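Museum Diary: The Flana Collection
Oct 17, 2020

The Flana Collection received its latest acquisition this morning, a Murno convertible in dark green with a cream top. The car was delivered by closed trailer shortly after opening and was moved directly to the lower workshop. Public access to that level remained suspended until the afternoon, when the east stairs were reopened.

The vehicle carries chassis number 401. According to the papers supplied by the estate, it was one of 21 open cars finished by the Gaber coachworks before the firm turned to closed bodies. The Collection has been able to match the chassis plate to the Gaber order book held in our library. The engine number does not match. The order book shows a replacement unit fitted under warranty in the first year, and a receipt for that work came with the car. The entry in the catalog will therefore read "period replacement engine," and the matter is considered closed.

The condition survey began before noon and was carried as far as the front doors. Paint on the hood is sound, with light checking near the hinge line. The left sill has been repaired at least once, with a heavier gauge of steel than the original, and the repair was finished with lead. It will be left as found. The top frame folds correctly but does not latch on the passenger side. The cream fabric is a later replacement, and the rear window has yellowed to the point that it can no longer be seen through. The odometer was recorded and sealed.

The tires are unsuitable for any movement under power. Staff are reminded that the car is to be moved on dollies only, and that the parking brake must not be relied upon, as the rear cable was found to be frayed.

Fuel was drained in accordance with the acquisitions policy. The tank held less than 2 gallons, badly aged, and the sender unit was removed for cleaning. The cooling system was left until next week. The survey form allows for a coolant sample, and no clean sample jars were in stock.

A request was received from the Flimier Owners' Association to borrow three cars for its spring display. The Collection lent to the same event last year and the cars were returned in good order, but the insurance terms have since been revised. A reply was sent asking for a list of the other exhibits, the floor plan, and written confirmation that the hall will be heated overnight. No decision will be made until those papers are in hand.

Attendance for the day was 19, all by timed ticket. Numbers have been low since the building reopened in August, and the upper gallery will continue to close one hour early through the winter. The audio guide for the racing section failed again at the second stop, and visitors were given the printed guide in its place.

Work on the survey will resume with the doors and the interior trim.

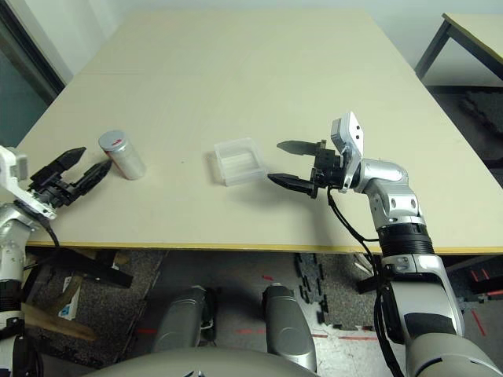
The seats are to be photographed before any cleaning is attempted, and the door cards are to stay in place until the clips have been checked for rust. The tool roll listed in the estate's inventory was not in the trunk on arrival, and a letter has been sent to ask after it.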